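Priltberg Twin-Arm Bench Kit
Set-up guide, section 6: First handling test with tableware

Complete sections 1 to 5 before you start. Both arms must be bolted to their base plates, wired to the Voner control box and homed. Allow around 133 minutes for the whole section if this is your first installation.

6.1 Clearing and marking the work area

1. Switch off both arms at the control box.
2. Wipe the tabletop with a damp cloth and let it dry.
3. Check that the free working depth in front of the bases is at least 585 mm. Measure from the front edge of the base plate.
4. Route the wrist cable of each arm so that it can follow the gripper to the full reach of that arm. Leave slack at the wrist. Do not tie the last section to the link.
5. Gather spare cable below the table edge.

Note: In this guide, "left arm" and "right arm" are named as seen by a person standing behind the bases and facing out over the table. If you stand at the front edge, the right arm is on your left.

6.2 Placing the test items

Use your own kitchen items. The Skoryk software does not need a particular make or colour, but it works best with plain surfaces. Start with a flat plate, two or three bowls and a cup. Add utensils and food items once the plate test has passed.

1. Put the plate within reach of the right arm, flat on the table.
2. Put bowls on both sides of the table. Nested bowls may be used but are recognised as one item until separated.
3. Stand racks at the outer edges, clear of the elbow of each arm.
4. Open the Jornska viewer and press Scan. Wait for the outline of each item to appear.

CAUTION: Do not use knives, glassware or anything heavier than 902 g.

6.3 Running the plate test

1. Switch on both arms. Wait for the base rings to turn green.
2. Select Handling, then Plate, then Right arm.
3. Set the speed to Low.
4. Press Start and keep one hand near the stop button.
5. The gripper lowers until the fingers touch the plate. Check that the wrist cable is not trapped under the wrist or the plate. 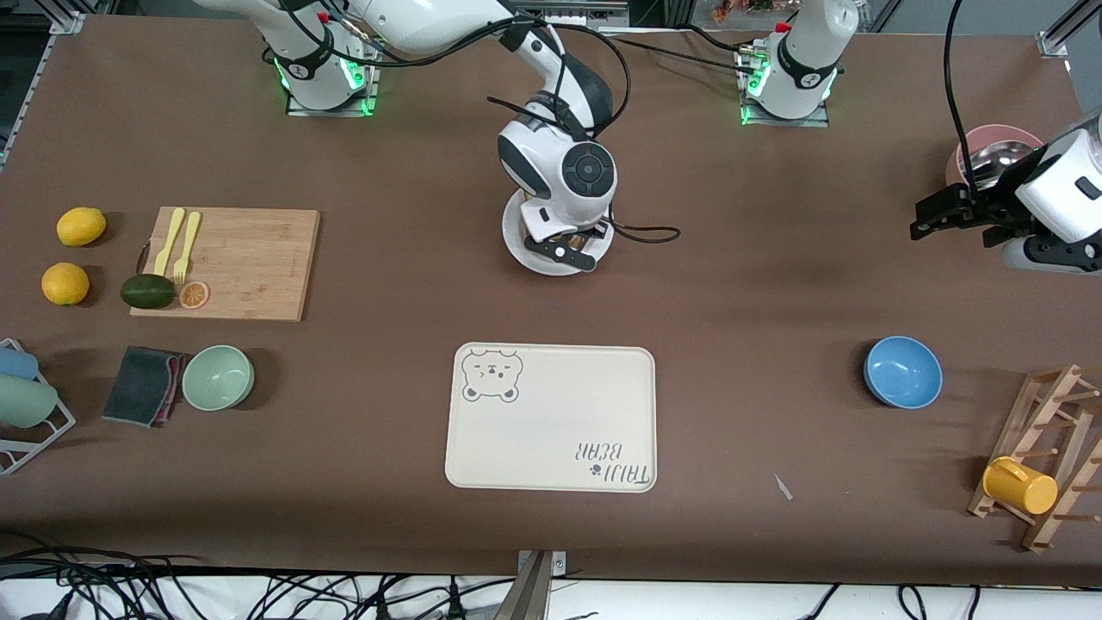 Figure 6-1. Right arm with gripper fingers on the plate. Left arm at the other side of the table.

6. If the fingers land outside the plate, press Stop, repeat the scan and start again.
7. When the test ends, the viewer shows Pass or Repeat. After three Repeat results, go back to section 4 and calibrate the wrist.

CAUTION: Keep hands and sleeves off the table while the base rings are lit. An arm that is standing still can move without warning.

6.4 Repeating with the left arm

Move the plate across the table, scan again and follow 6.3 with Left arm selected. Save both results under Settings, Test log before you go on to section 7.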